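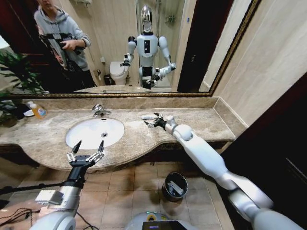 Soap and sink at the left, a slim white tube on the right of the counter.

Section 3: Setting up the Wastunum early reading kit at home

Welcome, and thank you for signing your child up! Your kit should have come home from preschool in its cloth bag with 68 picture cards, the story player and a charging cord. If anything is missing, send a note in with your child on Monday and Mal-soon Shin at the Nenton family center will get you sorted out.

1. Plug the player in and let it charge until the green light stays on. The first charge is a slow one, so overnight is best.

2. Hold the round button down until you hear the chime, then let go. Pick your home language from the spoken list (you can always change it later, and plenty of families switch back and forth).

3. Type in your child's first name and age. Please do this even if brothers and sisters will be sharing, as the stories for a child of 3 are a good bit shorter than the ones for a child of 5.

4. Touch any card to the front of the player. The story starts by itself.

Note: If the player asks for a center code, use the one inside the lid of the bag. The Coetzee and Pomitz classrooms have different codes, so please don't borrow one from a neighbor.

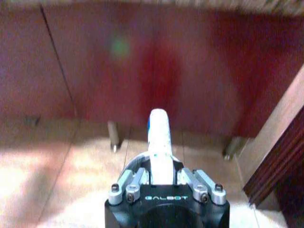
5. Play the first "Find and Say" game together. The player calls out a color or a shape, your child looks for something in the house that matches, and the two of you talk about it for as long as it stays fun. Start with big, easy things and let your child do most of the talking. If the player asks for red, a big shiny dark-red panel like this one is a fine answer, and beige floor tiles will do nicely when you get to squares or light colors! Press the button to move on when you're ready.

Caution: Keep the player away from sinks and tubs, and unplug the cord before handing it to a child.

6. When you finish, hold the button down again until the light goes out. Yi-an Hyun collects the kits for updates at the end of May, so tuck all the cards back in the bag before then.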